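Packaging Materials and Methods
Unit 4: Sheet Stock, Grain and Folding
Handout for the evening section, 7 Nov 2018
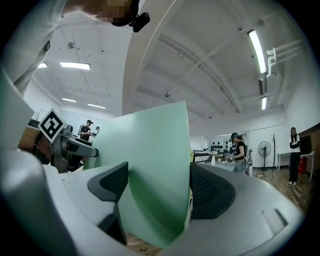 Several students wrote after last week's class that the reading spends too long on grain direction, one of them adding that "any sheet folds if you press hard enough, so why plan the whole layout around it?" The first half of this handout answers that. The second half covers scoring and the sample box due at the end of the unit.

1. Grain

Paper is made from fibers suspended in water. As the wet web moves down the machine, more of the fibers line up with the direction of travel than across it. That direction is the grain, also called machine direction. The other is cross direction.

A sheet is stiffer when you try to bend it across the grain and gives more easily when the fold runs parallel to the grain. A fold made against the grain breaks more fibers, so the outside of the fold may crack. Thin writing paper hides this. Board does not.

Paper also swells when it takes up moisture, and it swells much more in the cross direction. Panels glued with their grains at right angles will pull against each other and warp.

Tests for grain:
Bend test. Curve the sheet lightly one way, then the other, without creasing it. The easier way has the grain running along the curve's axis.
Strip test. Cut two strips of equal size, one from each direction. Hold them together by one end. The strip that droops more is the cross-direction strip.
Tear test. A tear with the grain runs fairly straight. A tear across it wanders.
Moisture test. Dampen one side of a small square. It curls into a tube, and the tube's axis is parallel to the grain.

Use two tests before marking a sheet. Mark the grain with a pencil arrow on the waste side.

Foam board is a separate case. The foam core has no useful grain, although the facing papers do. It will not take a normal fold. Cut through one face and the core, leave the far face whole, and open the cut away from you.

2. Weight and thickness

Weight is given in grams per square meter. Thickness is called caliper. The two are related, but one does not give you the other: a bulky uncoated sheet can be thicker than a heavier coated one. Measure caliper on the actual stock, in three places, and write down the average.

3. Scoring

A score is a pressed line, with no fibers cut. It moves the board out of the way so that the fold has somewhere to go. The raised bead belongs on the inside of the fold. People get this backward every term.

For hand work use a bone folder and a steel rule. Make two light passes, then a firm one. If the surface shines or breaks, you are pressing too hard.

4. Sample box

Make one tuck-end carton from the Mesden template. The template has 8 fold lines. Scale it at 128 percent for the heavier stock and leave it unchanged for the lighter one. Grain should run around the body of the box, at right angles to the vertical corner folds, to keep the side panels from bulging. Those four corners will therefore fold against the grain, and they need a good score.

Turn in the flat blank, the finished box and a page of notes on your grain tests. The unit is worth 20 points.

Reading for next week: the chapter on corrugated board, up to the section on flute sizes.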